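4.2 Equipment Planning and Cost Structure

With the task families fixed, we turned to the part of the project that taught us the most: deciding what to buy, in what order, and how many spares to keep. Papers on two-arm manipulation usually give this a line or two. We think it deserves a full section, and we hope the numbers below save other groups a few months.

The Cloteldale bench was planned in two rounds. In the first, we priced a complete cell from one vendor, Presosum, with arms, frame, mounts and a service plan in one quote. In the second, we priced the same cell as separate lines and asked which of them would limit our working hours if they failed. The arms held up well in this exercise. The weak points were small: gripper fingers, cable sleeves, and the tools and organizers the robots handle all day. We moved $1357 out of the service plan and into spares, and we would make that trade again gladly.

Table surface and frame. We chose a wooden top over a metal one. Wood is kind to dropped tools, easy to sand, and cheap to replace. The frame is black aluminum extrusion, bought in stock lengths and cut in house, for a total of $1454 including brackets. Extrusion costs more per foot than welded tube, but we moved the arm mounts four times in the first season, and each move was an afternoon's work with a hex key. Welded tube would have meant a new frame every time!

Task objects. These are easy to leave out of a budget, and we did leave them out of our first one. A tool-organizing task needs a pegboard, bins, hooks, a basket, and a set of ordinary hand tools, and it needs duplicates of most of them. Our planning figure was $517 for a full set with one backup. Zodstead sells similar kits ready-made, but we bought by the piece so that handle colors and shapes would vary between sets. Figure 3 gives a sense of the load this puts on the hardware: the pegboard goes up with its bins and basket attached, so payload has to be budgeted for the loaded board.

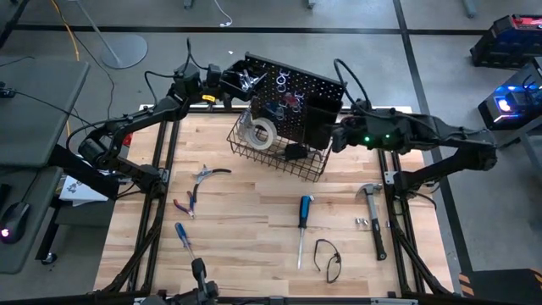

Figure 3. Pegboard with bins and wire basket held above the workbench by two arms, with hand tools on the table.

The loaded board also changed our choice of grippers. We had picked a lighter model on price, and Sang Phan worked through the grip force needed at the board's edge and found almost no margin left. The next model up, from Ruchti, added $1037 to the order. It came out of the reserve, and it remains our favorite purchase of the project – a wider range of objects became worth trying at once.

Timing matters as much as price. Arms and grippers had the longest lead times and were ordered first. Frame parts followed, and task objects were left until November, when the layout had settled and we knew the reach we had to work with. For groups starting out, we suggest keeping a reserve line open until the first full task has been run end to end. Section 4.3 describes how the same budget was adapted for a second bench with a smaller footprint.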